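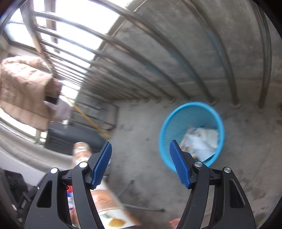
Two blue fingertips, one blue wastebasket, a good deal of paper still to deal with.

Rubbish wranglers wanted - Drirkano, Stokudport
Part-time, paid, 29 positions
Starting January 2020

Drirkano cleans offices, and has done for long enough to know what people eat at their desks. We are bringing in machines to empty the bins and pick things up off the floor on the night round. Before they can do that, somebody has to show them how, with a hand-held gripper, a great many times over. We would like that somebody to be you.

What you'll be doing
You hold the gripper and tidy up. Paper, packets, cables, cans, whatever has ended up on the concrete. Pick it up, put it where it belongs, put it back on the floor, do it again. Each person is asked for 1000 pick-ups over the length of the contract. Your mum was right that practice matters, though she probably didn't have this in mind.

You will also write short notes at the end of each shift on what was awkward. We read them. The note reading "flat cardboard is the devil" changed our training plan for the whole of December.

What it means for the people already here
Fair question, and it was asked loudly at the last staff meeting. Our cleaners now do 266 bins a night at the Brullov building. Once the machines are running, the bins go to them and the cleaners move to kitchens, glass and the jobs that get skipped when the clock runs out. No one's hours are being cut during the trial, and that is in writing. After the trial there will be fewer bin rounds and more supervising of things with wheels, which some of the crew are looking forward to and some have described in terms we can't print.

Current cleaning staff get first pick of these positions, at their usual rate or the trial rate, whichever is higher.

You'll suit this if you
- can stand, bend and crouch for a four-hour shift with breaks
- have patience for small, dull objects
- will tell us when something isn't working, including us

No technical background needed. A driver's licence is no use to you here, but well done on having one.

To apply
Write a few lines to Cauã Queiroz, Teixeira trial desk, Drirkano, Room 544, Stokudport, or drop in at the front counter. Tell us when you're free and which hand you favour. Résumés are welcome but will be skimmed.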